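The Clinville Book of Lyric Verse, Volume II: Odes and Fragments (Paperback)
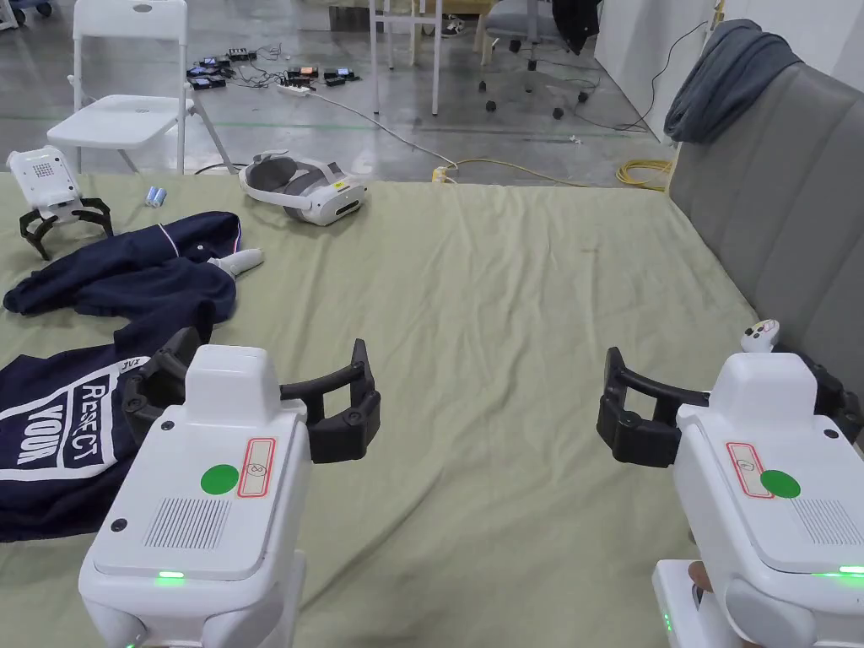
Table with pale green cloth

Sorkau Editions
Edited by Ruth Condori. Translated by Flor Arboleda and Oluwaseun Osagie
Paperback, sewn binding
Publication date: October 16, 2019
Availability: On our shelves now, 1 copy. More on order, usually ships in a week

Description
Second volume in the Clinville set. 24 odes in full plus the shorter fragments, original text on the left page, English on the right. Arboleda did the odes, Osagie the fragments - you can hear the difference, his are plainer. New introduction by Condori, 30 pages, good on meter and on how the poems were sung. Notes at the back, not the foot of the page. Glossary of names. No index in this one, its in Volume III.

Please note: this is the revised printing. The first printing (1,000 copies, gray cover) had two odes in the wrong order. If you have that one and want to swap, bring it in, we'll sort it out.

About the Editor
Ruth Condori teaches ancient poetry and has edited two earlier books for Sorkau. Lives in Clinville.

Also in this set
Volume I: Hymns (Paperback) - in stock
Volume III: Elegies (Paperback) - backordered, expected November
Hardcover set, slipcased - special order only, no returns

Staff note
Start with the fragments. Intro is better read after, I think. Print is a bit small but the paper is nice and it lays flat on a desk wich most of these don't. - Yurani

Class orders: 20 copies or more, email Yurani Inga at the front desk for the school price. Allow extra time in November.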